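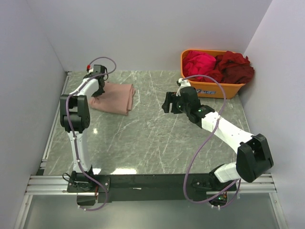

## Re: 티셔츠 개는 법, 다들 어떻게 하세요?

살림 메일링 리스트 여러분 안녕하세요. 답장이 늦었습니다. 지난번에 올라온 글을 읽고 할 말이 너무 많아서 썼다 지웠다 했네요 ㅎㅎ 일단 원문부터 인용할게요.

> 2018년 5월 22일
>
> 안녕하세요, 이사하면서 서랍장이 확 작아진 사람입니다. 예전 집에서는 티셔츠를 대충 반으로 접어서 쌓아 두었는데요, 새 서랍에는 도무지 들어가질 않아요. 세워서 넣으면 좋다길래 해 봤더니 하루 만에 다 쓰러졌습니다.
>
> 그리고 앞에 글씨나 그림이 찍힌 티셔츠는 안으로 접으세요, 밖으로 접으세요? 저는 프린트가 갈라질까 봐 늘 걱정이에요. 빨래 바구니에서 꺼낸 뒤 개기까지 너무 오래 걸리는 것도 고민이고요. 요령 있으신 분들 좀 알려 주세요!

저는 글씨 있는 티셔츠는 무조건 프린트가 보이게 접어요. 서랍을 열었을 때 뭐가 뭔지 바로 알아야 하니까요. 예전에는 안쪽으로 숨겨서 접었는데, 아침마다 하나씩 펼쳐 보다가 결국 서랍이 난장판이 되더라고요. 갈라지는 건 접는 방향보다 프린트 한가운데에 선이 딱 잡히느냐가 더 문제인 것 같아요(제 경험으로는요). 그래서 저는 글씨 바로 밑에서 접히도록 위치를 조금씩 옮깁니다.

순서는 별거 없어요. 바구니를 탁자 저쪽 구석에 밀어 놓고, 가운데는 티셔츠 한 장 펼칠 만큼 비워 둡니다. 꼭 한 장씩만 꺼내세요! 두 장을 같이 꺼내면 소매끼리 엉켜서 시간이 더 걸려요. 꺼낸 옷은 일단 가로로 길게 놓고, 밑단을 잡아 살살 당긴 다음 손바닥으로 쓸어 줍니다. 글씨가 삐뚤어져 보이면 아직 덜 펴진 거예요.

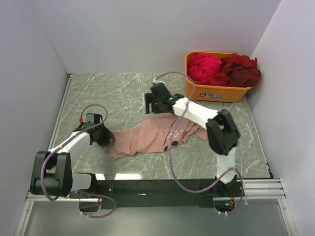

*가운데에 분홍 티셔츠, 오른쪽 구석에 붉은 빨랫감이 가득한 주황색 바구니*

바구니 얘기가 나온 김에, 저는 천 바구니를 쓰다가 플라스틱으로 바꿨어요. Climport라는 동네 수입 잡화점에서 샀는데 테두리가 두꺼운 게 제일 마음에 들어요. 천으로 된 건 빨래를 꺼낼수록 옆이 주저앉아서 밑에 깔린 양말을 찾으려면 거의 머리를 집어넣어야 했거든요. 다만 꽉 채우면 위쪽 옷이 테두리 밖으로 흘러내리니까 욕심내지 마시고요. 저는 늘 욕심을 냅니다...

아, 색깔별로 바구니에 담는 것도 추천해요. 붉은 계열은 붉은 계열끼리 모아서 빨고, 그대로 담아 와서 그대로 개면 서랍에 넣을 때도 편해요. 분홍은 좀 애매한데, 저는 여러 번 빨아서 물이 안 빠지는 것만 같이 돌립니다. 새로 산 빨간 옷은 따로 하세요. Oronbridge에서 산 빨간 후드 때문에 흰 수건 2장을 보낸 사람의 조언입니다.

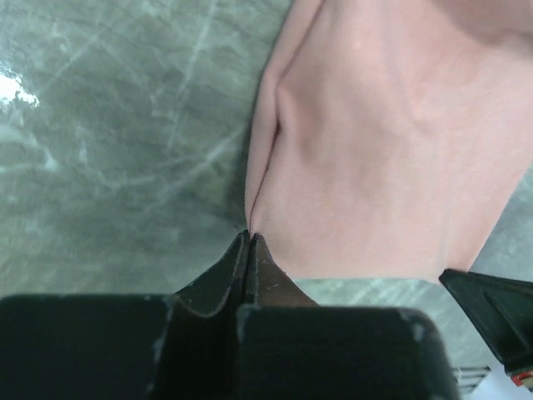
**접는 손 모양**

접힌 모서리를 넓게 움켜쥐면 주름이 같이 따라와요. 가장자리 끝을 좁게 딱 집는 게 좋습니다. 얇은 면은 손가락 끝으로만 잡아도 충분해요. 집은 자리를 살짝 들어 반대편으로 넘기고, 둥글게 부푼 부분을 손날로 눌러 주면 끝! 너무 세게 누르면 다음에 입을 때 줄이 그대로 남으니 적당히만 하시고요.

**서랍에서 쓰러지는 문제**

세워 넣기는 서랍이 꽉 차야 버텨요. 반쯤 빈 서랍이면 북엔드를 하나 끼우거나, 그냥 네모나게 접어 눕혀 두는 쪽이 속 편합니다. 저는 Busside에서 나온 칸막이를 쓰는데 폭이 300mm라 저희 집 서랍에는 조금 남아요. 남는 틈에는 손수건을 말아서 끼워 뒀어요. 서랍 안쪽 폭을 꼭 재 보고 사세요. 저는 안 재고 샀다가 한 번 교환했습니다.

**오래 걸리는 문제**

이건 저도 답이 없네요 ㅠㅠ 라디오 틀어 놓고 하는 게 그나마 낫고, 마르자마자 개면 주름도 덜해서 손이 덜 가긴 해요. 하루 묵힌 빨래는 왜 그렇게 쳐다보기도 싫은지. 9월에 서랍 한 번 싹 뒤집을 때까지는 저도 이 방식으로 버텨 볼 생각이에요.

혹시 긴팔 티셔츠 소매를 깔끔하게 처리하는 분 계시면 방법 좀 올려 주세요. 저는 두 번 꺾어 넣는데 꼭 그 자리만 두툼해져서 서랍이 걸려요. 후드 달린 옷 접는 법도 환영합니다!

그럼 또 쓸게요.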